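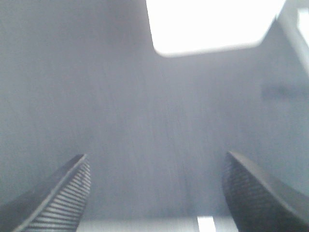 What happens to the band if the sound limiter at a reception venue trips during a set?
The limiter cuts mains power to the stage outlets. Anything plugged into those outlets goes dark until the unit resets, and digital gear has to reboot on top of that.

Thread: Limiter at Hemton, outdoor ceremony plus indoor reception

lowcut_dan
Posted 4/10/26
Short version is above. Long version: we're booked at the Hemton barn in November for a wedding. The contract has a limiter clause that gives the threshold as "per house setting" and nothing else. The planner (Steinarsdóttir Events) forwarded the rider and says other bands have played there without a problem. Lineup is drums, bass, keys, guitar and a vocalist. The mixer is a digital rack unit with a slow boot. I want to know where the mic for the limiter hangs and whether the stage outlets are the only ones switched.

pedalsteel_ray
Ask for the model. If it's a Zallura, the mic is usually on its own cable and can be anywhere the installer felt like. Ours hung over the drummer and we tripped it during line check with no PA on. Snare alone did it.

lowcut_dan
It is a Zallura. I have an email from Noboru Aoki, who looks after the electrical side for them. Mic is on the center beam, 46 feet from the back wall of the stage. Stage outlets are switched. Bar outlets are not.

kt_monitors
Then run the mixer and the wireless receivers from a bar circuit and leave only the amps and powered speakers on the switched side. A trip costs you sound but the desk stays up.

pedalsteel_ray
Don't do that. You now have the desk and the speakers on different circuits, possibly different phases, with a long signal run between them. Hum is the least of it. The venue also installed that limiter as a condition of its permit and won't like you feeding the rig from somewhere else. Put a UPS on the mixer and be done.

kt_monitors
Balanced lines, no hum, done it plenty. Agree he should get it in writing first.
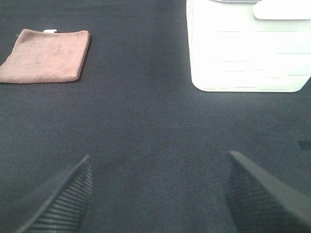

lowcut_dan
Limiter response time matters more to me than the circuit question. Aoki says the lights go from green to amber to red, and it cuts after 3 seconds of continuous red. A snare hit won't do that by itself, but a chorus will. So the plan is to bring the stage level down at the source: rods for the drummer, bass direct, guitar through the small Pleltley turned sideways. For the snare I'm using a folded microfiber towel, same sort as the dusty pink one on the charcoal cloth, laid over the far half of the head. It kills the ring and takes some level with it. Ugly, but the drummer has agreed to it for the dinner set.

brushes_only
Towel on the snare changes the attack more than the level. You'll hear less ring and the meter will show nearly the same peak. Rods do most of the work. Cymbals are your real problem in a barn, so get thinner ones.

lowcut_dan
Noted. I'll meter both at rehearsal, A- and C-weighted. Does anyone know which weighting the Zallura uses?

kt_monitors
Selectable on the one I saw. Ask Aoki. If it's C, your bass player is going to decide whether the evening goes well.

pedalsteel_ray
Also ask where the caterers plug in. We lost a stage circuit to a coffee urn once and blamed the limiter for two songs.
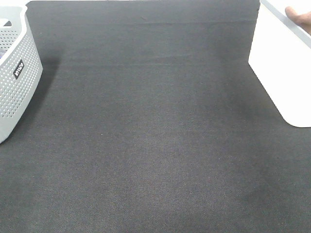 Dark gray cloth, light gray basket at left.

lowcut_dan
Reply from the venue: A-weighted, slow response, reset is automatic. Caterers are on the bar circuit, so kt's idea is out for me regardless. UPS ordered for the mixer and receivers. Amps stay on the switched outlets.

kt_monitors
Fair enough. Test the UPS under load before you trust it.

brushes_only
And ask for a walk-through with the PA on before guests arrive. Tables and people will change the reading at the beam.

lowcut_dan
Load-in is two hours ahead of the ceremony, so there's time. Will post the meter readings after rehearsal.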